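Project report - second bin picking build, group Enderham
Written up by me, with Kanako Fujimoto checking the numbers
1/20/21

## Where we started

So our first report ended with us promising a robot that could empty a bin of mixed objects, and this one is about how far we got. Quite far! Also not as far as the timetable on page one of our proposal said, which had us finished before we'd even got the gripper wired up.

Quick recap for anyone who skipped the first one (no hard feelings). Our group is named after the Enderham building, where the lab is. Kanako and I share the bin picking task: a pile of odd things goes into a metal bin, the arm picks one out, puts it in the next bin along, and carries on until there's nothing left. When the first bin is empty it's supposed to swap over and bring everything back, so it can practise for hours without us. The software that decides where to grab is ours and we call it Usum. The bit that talks to the arm and stops it doing anything daft is called Anatari, and we inherited that from last year's group, along with a folder of notes that were mostly shopping lists.

## What we built this term

The arm is the KUKA that was already in the lab, and I'll admit I was scared of it for a good while. It's a big thing, much bigger than the job needs really, and when it comes down into a bin you do take a step back. We spent the first chunk of term just on limits. Anatari has a box of allowed space for the gripper, and we had to measure both bins properly so that the box followed the walls. The walls slope, which we hadn't allowed for. Our first version treated the bins as straight-sided, so the fingers were allowed to go places near the floor where there was in fact a wall. Kanako spotted it on paper before we'd run it, thank goodness.

The second chunk was cables. I didn't think I'd be writing a paragraph on cables but they ate more of our time than the grasping code did. Every time the wrist turns, everything running along the arm has to turn with it, and if there's too little slack it pulls, and if there's too much it hangs down in the way. We re-routed ours four times. The rule we ended up with is that the wrist can't turn more than half a turn either way from its home position - if Usum wants a grasp beyond that, it has to find the matching one from the other side. A two-finger gripper doesn't care which finger is on which side, so we lost nothing by it and I wish we'd done it in the first week.

Then there was bin creep. The arm nudges a wall now and then, the bin shifts a tiny bit, and after an hour or so of this all your careful measurements are wrong. We tried rubber matting (no good), then tape (worse), and then just clamped the lot. A bar clamp at the place where the bins meet did more for our success rate than any clever idea either of us had all term.

## Picking the objects

We wanted things that were awkward in different ways. Boxes are easy, everyone can pick up boxes. So we went round the charity shops and our own kitchens and came back with toys, blocks, balls, brushes and bits of plastic I couldn't name. Kanako's approach was to buy anything she thought would annoy the software.

The see-through things annoyed it most. The depth camera can't make much sense of clear plastic, so Usum would either ignore a clear ball completely or decide it was a hole and plan around it. Shiny walls gave us reflections too, though that got better as the bin floor got scuffed. (Best thing we ever did to that bin was scratch it.)

Corners were the other headache. An object in the middle of the floor can be grabbed from any side you like. Push it into a corner and there's often only one angle that leaves space for both fingers, and sometimes there isn't one at all. We added a little nudge move for this, where the gripper closes and shoves the object back towards the middle before having a proper go. It's clumsy and I love it.

## The long run

For the main test we left it going over several sessions and logged every attempt. We got 1546 attempts altogether. Of those, 415 were failures of one kind or another: missed it, dropped it, or picked up two things at once (we counted that as a failure, even though it looks quite impressive). That leaves a success rate of a bit over 73 per cent, and our target was 70, so we're claiming it.

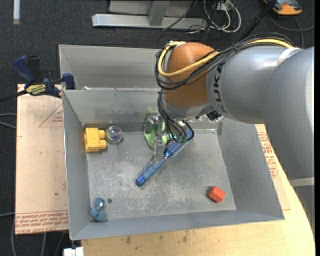
*Gripper down by the blue brush, with the clear ball and the yellow block over in the corner.*

Brushes turned out to be a good test in general, as they've got a fat end and a thin end and Usum has to choose. Early on it nearly always went for the handle, and the head would then swing round and clout something on the way up. We changed the scoring so that it prefers a grasp nearer the heavy part, and the swinging calmed down a lot.

Out of the 415 failures, 49 ended with Anatari stopping the arm, mostly when it felt more force than it liked. I was annoyed by those at the time, because each one meant somebody getting up and resetting it. Looking back through the log, though, I wouldn't want the limit any looser.

## What went wrong with the plan

We never got the automatic swap working reliably. It can empty one bin and start on the other, but the last object or two in a bin takes forever, especially if it's clear or stuck in a corner, and we usually gave up and moved it by hand. We've kept those out of the count.

We also lost a good few days to the calibration file. There were 2 copies, I edited one, and the arm was reading the other. I'd rather not say more about that. They're both in the repository now under names that make sense.

## Next

The third build is due in May. Kanako wants to try Chamoun, the simulator the other group has been using, so we can test grasps on it overnight and leave the real arm for the ones worth trying. I want to sort out the clear objects first, probably with a second camera at a lower angle. We haven't agreed on the order yet, so the timetable in the appendix has both.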